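The Speller

The maintenance contract for the Drultberg cell ran to 22 pages, and page five was about spelling.

I had come up from Zeludville on the early bus with a torque wrench and a low opinion of Trilance, who had sold the library a pair of arms and gone quiet when the right one began to drift. Error 2151, said the log. The manual listed errors as far as 758 and then had an index.
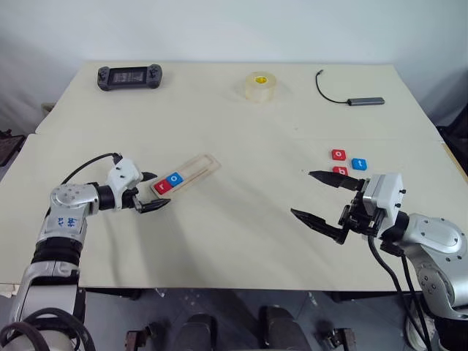
Two letters in, three to go.

The commissioning word was "robot". You were meant to run it after every service, and if the cell could spell what it was, you could sign the sheet and go home. I thought this was a lot to ask. I have worked with people who couldn't manage it.

So I re-zeroed the right wrist. I went over the slack in the cables by hand, a centimetre at a time, and told the controller to forget everything it believed about its own elbow. It asked if I was sure. I have never been sure, but I pressed the key.

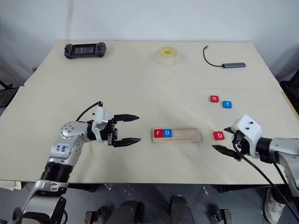 Thursday, after lunch

The left arm had no complaints. It held its place by the tray like the older child at a recital. Somebody had written on its casing in blue ink, and I spent longer than I could bill for trying to decide whether it was a serial number or an opinion.

"It wants the b," I said to the room.

The controller said WAITING. I looked up WAITING. It was under Parsons mode, a setting named for a defunct optical firm, and it meant the cell was comparing where its fingers were with where it had been told they were, and would get back to me. 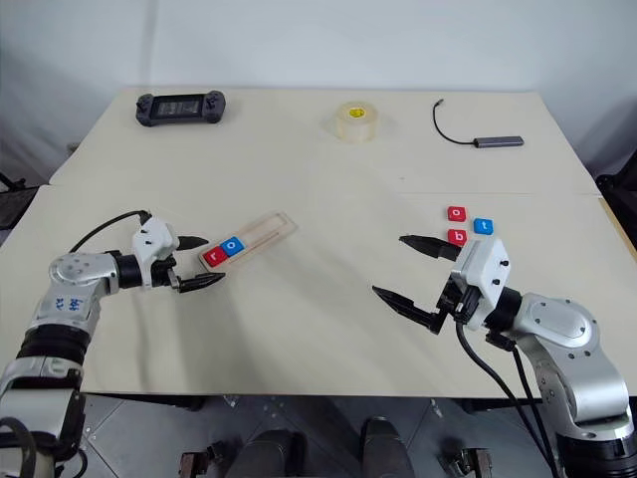

I ate half a sandwich. I loosened the grub screw I had tightened that morning, gave it an eighth of a turn less, and felt the small grey shame of a tradesman who has fixed his own repair. The drift figure on the controller fell, thought about it, and fell again.

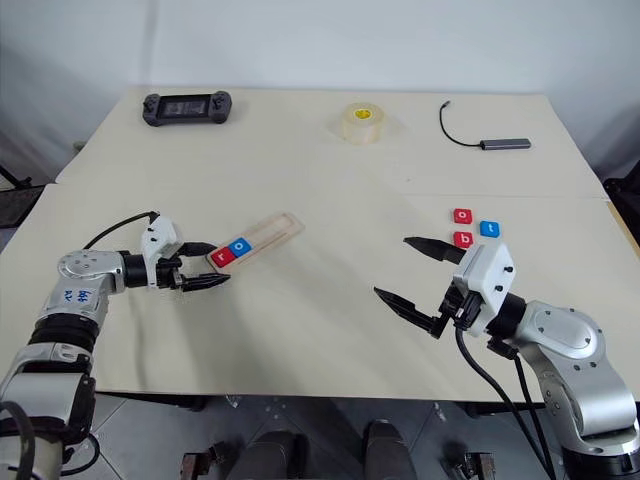
By four o'clock the figure was inside the green band and the sheet lay on my knee with the pen across it. The last bus to Zeludville left at ten past five. I put the cap back on the pen, pulled my chair in and pressed RESUME.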